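About us

Kallow is a small school of cooking and food preserving. We teach adults how to pickle, ferment, dry and bottle what grows in a garden, and how to cook a simple meal with it afterwards. We are in the old dairy building on the road from Parsa to the river, on the left side if you come from the town. There is a green door and a bell which you have to pull quite hard.

How it started

The school began with cabbage. One October the garden society in Parsa had a very good harvest and its members did not know what to do with it. There were 500 heads of cabbage in a shed and the first frost was coming. A few of us had learned from our grandparents how to make sauerkraut in barrels, and we offered to show it to the others on a Sunday afternoon. We expected a handful of people. The shed was full, and many stood outside in the rain and listened through the window.

After this the people asked for cucumbers, then for plums, then for horseradish, which made everybody cry. We borrowed the kitchen of the parish hall for two winters. The kitchen was cold and had one working oven, but we learned there how to teach, and that is worth something. When the dairy became free, we signed the lease and painted the walls ourselves. The paint in the corridor is a different white from the paint in the big kitchen, and we have stopped noticing it.

What we teach

Our main course is called Pustik. It runs over one winter, with one evening every week, and it goes from the basic salt brine to vinegar, sugar, oil, drying and smoking. The name comes from the word my family used for the stone crock in the cellar. You do not need to know anything before you begin. You need an apron, a notebook that can become dirty, and some patience in the weeks when a jar does nothing.

We also hold single days. The most asked for are these:

Sauerkraut and other cabbage, in autumn
Chilli paste and dried peppers, in late summer and autumn
Jam with less sugar
Vinegar from apples and pears
Bread for people who think they cannot make bread

The chilli day deserves a few more words, as we receive many questions about it. We work with fresh red peppers, mild and hot. In the morning we make a salted paste, in the afternoon we thread the peppers on a string for drying. Please bring gloves if your skin is sensitive, and please do not wear contact lenses. The windows stay open the whole day, also when it is cold outside, so a warm pullover is a good idea. Every person goes home with one jar and one string. The paste should stand in a cool place for some weeks before you taste it, and it will be much too strong for the first few days. This is normal.

How we teach

The groups are small. Each person works on his or her own portion from the beginning to the end, and cleans the own place afterwards. We demonstrate each step once slowly and once at normal speed. Then it is your turn. We find that a person who has cut the cabbage too thick one time will remember it better than a person who has only read about it.

We do not use secret recipes. All the recipes are printed on paper sheets which you take home, and you may copy them for your friends. We ask only that you do not change the amount of salt and then tell people that it is our recipe. This has happened, and the cucumbers were soft.

Safety is taken seriously with us. Preserving is an old skill, but there are things our grandparents did which we do not teach any more. We measure the acid where it matters, we write the date on every jar, and if something smells wrong we throw it away together and talk about the cause.

Where our vegetables come from

Most of them come from Faditz, the farm on the other side of the river. It is a family farm with sandy soil, very good for carrots and peppers, less good for celery. We take what they have and not always what we wished for, so the plan of a course can change by a day or two. In a normal year we fill 4000 jars here, counting the ones of the students and the ones we make for the shop. The empty jars we collect from households in the area. If you have clean glasses with lids at home, you may leave them in the box beside the green door. Please no jars which had fish inside, the lids keep the smell.

The shop

There is a shelf in the entrance where we sell what is left over after the courses. It is open when the school is open. We have no online shop and we do not send parcels, we tried it one winter and the post office was not happy with us, nor were the customers. The money from the shelf pays for the repair of pots and scales.

Places and prices

A single day costs 100, with all the ingredients, the jar and a warm lunch included. For Pustik the price depends on the number of evenings, please write to us and we will send you the plan. We keep two places in each course free of charge for people who cannot pay at the moment. You do not have to explain your situation. Write the word "place" in your letter and we will understand.

The next open afternoon is on 13th November, from two o'clock until it gets dark. You can look at the kitchens, taste the things from last winter and ask us whatever you like. Children are welcome, dogs can wait in the yard, there is a roof.

How to find us

From the station in Parsa it is a walk of half an hour along the river, flat the whole way. The bus stops in front of the bakery, and from there you go back a little in the direction you came from – many visitors go forward and land at the sawmill. Cars can stand behind the building, but not in front of the gate of our neighbour.

From our guest book 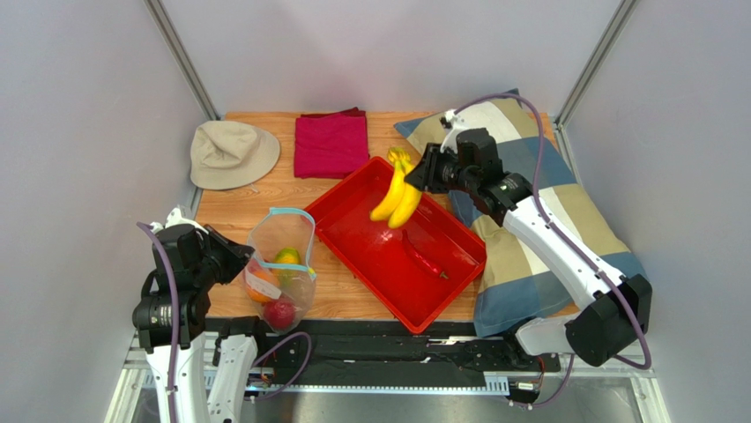

I came for the chilli day with no idea and went home with a burning nose and a jar I was very proud of! The paste needed five weeks in my cellar until I found it good, so a little more than the sheet says. My husband now puts it on his eggs every morning. Could you please make a day only for green tomatoes? I have so many of them each year and my chutney is always too sweet. – Visitor from Parsa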